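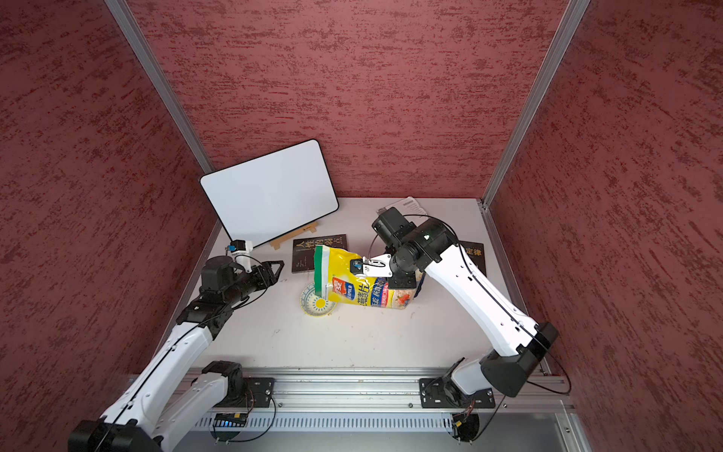

Two arms at the front of the white table, red walls behind.

Flotbridge Early Music Society
Minutes of the April meeting

Held in the upper room at Plimusside. The chair opened the meeting at 7:10 p.m. Seven members of the board were present. Apologies were received from the librarian and the publicity officer.

1. Minutes of the previous meeting
The minutes were approved with one correction. Under item 4, "bass viol" should read "bass recorder." The secretary will change the file copy.

2. Matters arising
The music stand lights have been replaced. The old ones will be offered to members at the next rehearsal and thrown out if no one wants them.
The letter to the church about the heating has been answered. The church will turn the heating on two hours before each concert if we confirm the times in writing. The secretary has done this for the May concert.
The question of a second key to the instrument cupboard was held over again.

3. Spring concert
The program was discussed at length. The music director proposed a first half of consort songs and fantasias for viols, and a second half built on the Vukčević partbooks, which the society has been editing since last fall. Total running time with an intermission is 85 minutes by the director's reckoning. Two members thought this was long for an audience sitting in pews. It was agreed to drop the second pavan and to take the repeats in the galliards only.

There was discussion of pitch. The viols and voices would be content at A=415, but the cornett player has an instrument at 440 and cannot get another in time. The director will ask whether the two pieces with cornett can be placed together directly after the intermission, so that the strings can retune once and stay there. If this can't be done, the cornett parts will be given to a tenor recorder.

The organ will be tuned on the morning of the concert. The continuo player asked that no chairs be moved during the tuning.

Doors will open at 7 p.m. for a 7:30 start. Tickets stay at last year's price. Students free.

4. Vukčević partbooks
The editing group reported. Of the 56 pieces in the set, the cantus and bassus books are complete, the altus lacks its last gathering, and the tenor is missing its opening leaves. The group has finished a clean score of everything that survives in all four parts. For the pieces with no altus, they have tried writing a replacement part and are happy with most of the results. Three of the dances sound thin and may be better left as three-part pieces.

A question was raised about accidentals. The group has put editorial sharps and flats above the staff and left the originals in place. One member would like fewer of them, especially at inner cadences, and pointed out that the singers tend to treat anything above the staff as an order. The group will add a line to the preface saying that these are suggestions. It was also agreed to keep the original note values in the instrumental pieces and to halve them in the songs.

Text underlay in two of the songs is still uncertain. The second verse has more syllables than the first, and the source gives no help. The singers will try both versions at rehearsal and report back.

The board thanked the group for its work.

5. Recording
The board considered whether to record the second half of the program for release on the Trirkura label. Trirkura has offered to handle pressing and distribution if the society pays for the sessions. Their offer covers a single disc with a booklet of up to 12 pages. The society would supply the notes and the song texts with translations.

Points raised:
The church is quiet after 9 p.m. but the road is not always. Sessions would have to run late.
The singers are willing but would want the songs on the first night, before voices are tired.
There was no agreement on whether to include the fantasias from the first half. They have been recorded many times by other groups – the partbook pieces have not.
The lute song that closes the concert was felt by all to belong on the disc.

It was moved and seconded that the society go ahead with two evening sessions in June, subject to a written quote from the sound engineer. Carried, six in favor, one abstaining. The member abstaining asked that the reason be noted: the reserve would be low going into the fall season.

Action: music director to draw up a track order. Secretary to reply to Trirkura.

6. Finance
The account is in credit. The winter concert covered its costs with a small surplus. Payment for the hire of the chamber organ is due before the end of the month. Seven members have not yet paid their dues and will be sent a reminder.
String replacement for the society's own viols came to more than was budgeted. Gut prices have gone up with both of our usual suppliers. The board agreed to move money from the printing line to cover it.

7. Instruments and library
The tenor viol is back from repair. The bar has been reglued and a new tailgut fitted. The repairer advises keeping it away from the radiator in the upper room, and it will now live in the cupboard at the far end.
The library list has been updated. Several sets of madrigals are missing a part, in most cases the quintus. Members are asked to look at home.

8. Summer workshop
A one-day workshop on playing from original notation was proposed for July, open to singers and players who have not done it before. The morning would be clefs and ligatures, the afternoon playing in small groups with no bar lines and no score. The hall at Plimusside is free. Room for 24 people, fewer if we have more than one set of large viols. Approved in principle. Fee to be set at the next meeting.

9. Any other business
A member asked if rehearsals could start at 7:15 instead of 7. Left as is until after the concert.
Parking behind the building is now for permit holders only before 6 p.m.

The meeting closed at 9:05 p.m. Next meeting in May, same place.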